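The table-laying league

Clunovville College has run a robotics club for 14 years, and for most of that time it built wheeled machines that followed lines of tape. Two years ago the members voted to drop the wheels. They now spend their evenings teaching a simulated arm to handle the contents of a kitchen table, and in May they will take it to the Irkthorpe Schools Challenge, where 20 teams will be marked on the same set of chores.

The club meets in a computer room on the second floor. There are nine regular members, aged 15 to 18, and a physics teacher who unlocks the door and stays to mark homework. All the work is done in software. A real arm of the size they need would cost more than the club has ever raised, and the simulator runs on the machines the college already owns.

Zhuoran Liang, who is 17 and captains the team, joined when she was in Year 9. She wrote most of the code that loads the room and puts the objects on the table. The challenge rules allow the organisers to move anything before a run, so a program that only remembers positions will score badly.

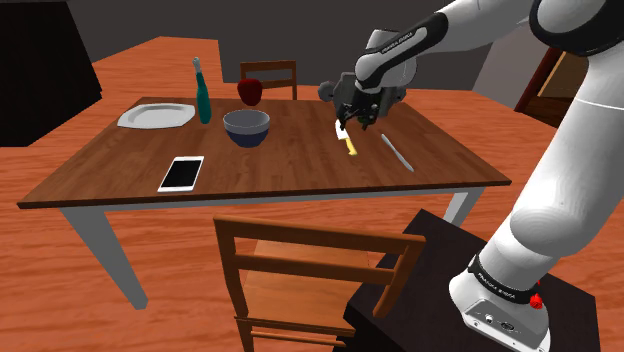
"The first term was mostly knocking things over," she says. "We had a grip that worked on one object and we thought we were nearly done. Then we changed the object."

The team now practises by driving the arm by hand through a task, saving the run, and using the saved runs to train the program. A member sits at the keyboard for half an hour and then swaps. They have kept 428 runs so far and thrown away many more. The target before Irkthorpe is 3,000, which Liang admits they will probably miss.

Marking is strict. A team gets full points for an object that is picked up and put down in the right place, half for one that is picked up and dropped, and none for one that is pushed. There is a time limit for each chore, and teams may not restart once the clock is running. Last year's winners, Trumska Academy, finished every chore but one.
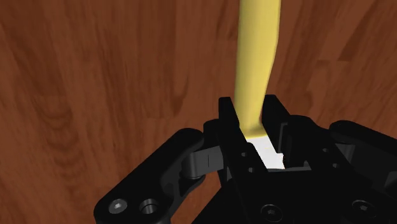

Gripping is where the Clunovville team has lost most of its points. The program has to judge how far to close the fingers, and an error too small to notice on a full view of the room can be enough to lose the object. For that reason the members also check their runs in close-up. With something long, yellow and slightly curved between two flat black finger plates, it is much easier to see how the lower end is sitting in the gap. Thongsuk, the team's other programmer, goes through these views after each session and writes a line on every failed grip in a shared spreadsheet.

The spreadsheet has changed how they work. In the autumn, members picked whichever task they liked. Now they start with whatever failed most often the week before, and they stay on it until the numbers improve. It is slower and some of the younger members complain.

Entries for the challenge close on April 20, 2023. Each team sends in its program and a four-page report, and the report counts for a fifth of the marks. Clunovville's is at two pages.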